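Budget for the cardboard, not just the arm

10/07/2025

Every fall the same thing. Somebody gets a quote for a robot arm, the number goes in the spreadsheet, everybody nods. Done. Except the number is wrong, it's always wrong, and I'm tired of sitting in the November meeting explaining it.

Take our Troretti cell at Circombe. The arm was the easy part. What got left out: spare fingers. Boxes. Somebody's hours to swap things. We put 3,000 dollars aside for consumables and it lasted 2 months.

Boxes especially. People plan for a new box, square, crisp, straight off the pallet. Go look at what comes in the door. Bent corners, torn edges, flaps at whatever angle they feel like. A gripper has to get one finger on each side of a flap like that, and if the demo only ever used fresh stock then you bought a demo.

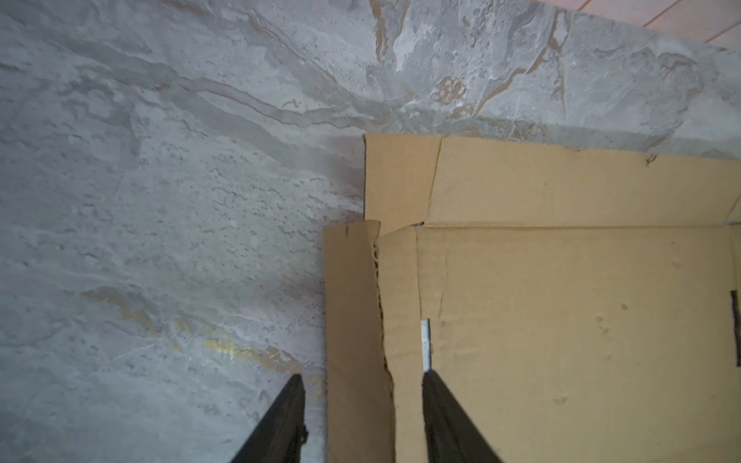

What I'd put in the budget instead

Hold back 20 percent of the price for fingers and fixtures. Not negotiable imo. Ekanayake quoted us 19 days on replacement fingers, so buy the spares with teh arm, same order.

Trial on your own worn out boxes before signing. Ship the vendor a stack of them. Cladudgate did this and ended up with the cheaper model, worked fine.

And a wrist camera from day one. Adding ours later meant new cables, new mount, a second visit on the invoice. Should of been one line on the first quote.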